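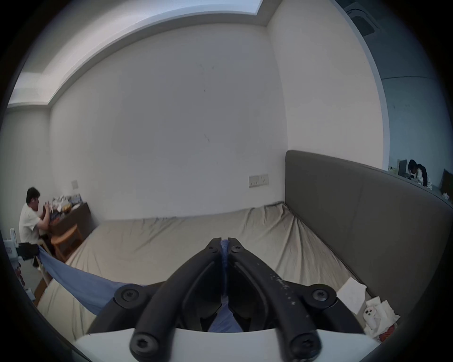
Always put the fitted sheet on before you look at anything else in the room, my neighbour told me when I said I was off to the Ristden open day, and then spend two minutes deciding whether you could live with that colour.

Good advice, as it happens, because the bedding rooms were the best bit of the whole visit. Ristden does its open day in the old Flumance building, 115 km from our place, and I'd been meaning to go since March. There are 4 bedrooms set up like real ones (stools, desks, clutter and all) and you're allowed to muck about with the beds as much as you like, so I did!

My favourite had a beige fitted sheet, the Jarkel one, with a light blue cloth over it. I've always stuck to plain white at home, but the two colours look lovely together, and I kept going back for another feel. The tall grey headboard was a winner too – upholstered, with a rounded top, just right for leaning on with a book.
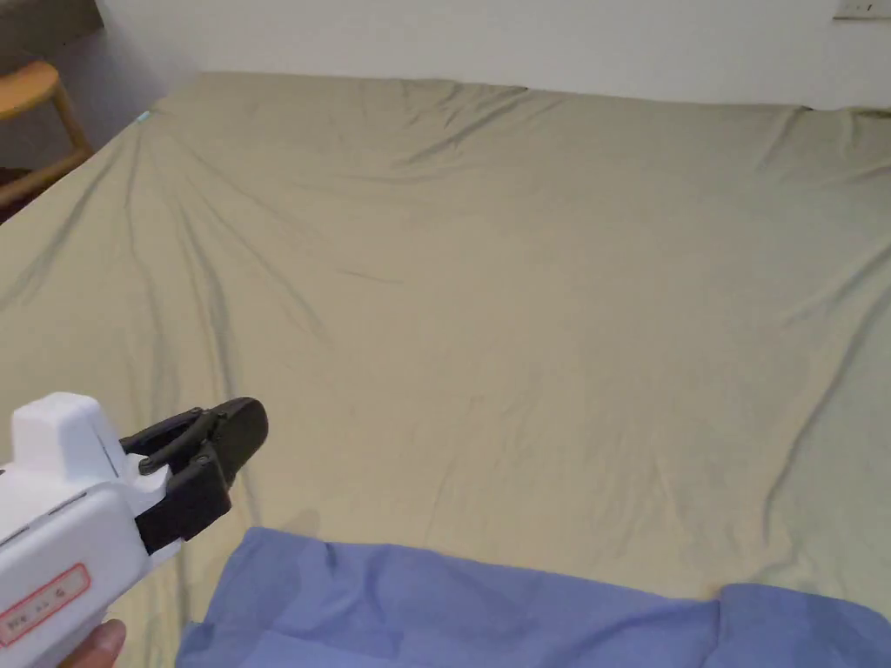
Khaki or beige? The fitted sheet at Ristden, creases and all.

I do wish they'd talked more about washing. The leaflet gives the mattress depth and not much else, and I forgot to ask. Parking was free, the coffee was dreadful, and I've put my name down for a set in the beige.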